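Brillamville Table Linen Hire: Your Questions Answered

How far ahead should I book?
For most of the year two weeks is plenty, but December fills up early, so please get in touch as soon as you have a date, even if your guest list is still wobbling. We can hold your colors for 11 days without a deposit.

Do I need to wash anything before I send it back?
Oh please don't! Shake off the crumbs, pop it all in the bag it came in, and leave the candle wax to us — we have our ways.
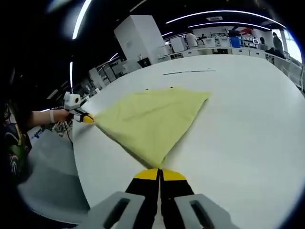 Which colors go with white tables?
Nearly all of them, and we're happy to talk it through for as long as you like. Deep shades look lovely by candlelight, though they do show lint. For a daytime lunch we'd go softer, and a pale yellow-green cloth like this one is gentle against a white tabletop without disappearing into it. Ask for a swatch if you're unsure.

Do you deliver to Zorano?
Yes, on Fridays, and pickup is the Monday after. Gresent is a bit farther out, so call us first and we'll work something out.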